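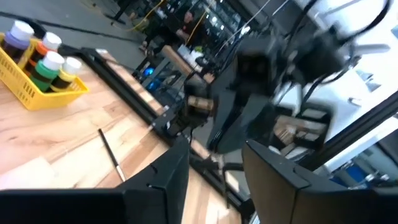
Lomum Two-Arm Bench Station

Bench station for light household and shop-floor chores
Sold and serviced by Gronska

Overview

The Lomum is a fixed bench station with two arms and a camera at each wrist. It is meant for small pickup and put-away jobs on a tabletop: craft supplies, hand tools, boxed parts, kitchen items that won't break. It does not move around a room, and it will not climb stairs or open your front door.

People ask us whether a machine can do the chores yet. Our answer is some of them, slowly, at a bench that has been set up for the purpose. Clearing an art table is a good test. Paint bottles with rounded caps, standing close together in a basket, are within reach of the current grippers. A thin brush lying flat on the wood is harder, as the fingers have to come down very near the surface to get under the handle. A sheet of paper or a cloth is harder still, and we do not list either as a supported item.

What it does well

Picking up rigid items and placing them in an open basket or tray
Sorting by color, when the colors are clearly different
Passing an item from one arm to the other
Repeating the same job with the same items

What it does not do well

Flat or floppy things, including paper, cloth and plastic bags
Wet items
Anything that rolls when touched - small wooden cylinders can be picked up, but expect some misses
Tables that change a lot from one day to the next

Speed

On our put-away test at the Brovelow workshop, the station moved 115 items in an hour. A person doing the same job moved 317. If speed is your only concern, hire a person. Most of our buyers run the station in the evening and look at the results in the morning.

Specifications

Arms: 2
Gripper: two wide flat fingers, black
Cameras: one per wrist
Spare finger set: part no. 793
Table: not included
Operator training: one day, on site

Setup

The station needs a level table and a clear space behind it for the cables. Steady light helps. Direct sun through a window can throw off color sorting, so plan on a blind if your bench faces the glass. Keep people out of reach of the arms while they are moving.

Support

Yaryna Prokopenko handles setup questions and finger replacements. The support desk is closed on Friday afternoons. Software for the station comes from Yao and is updated through the same account you use to order parts.

Orders placed now ship in August.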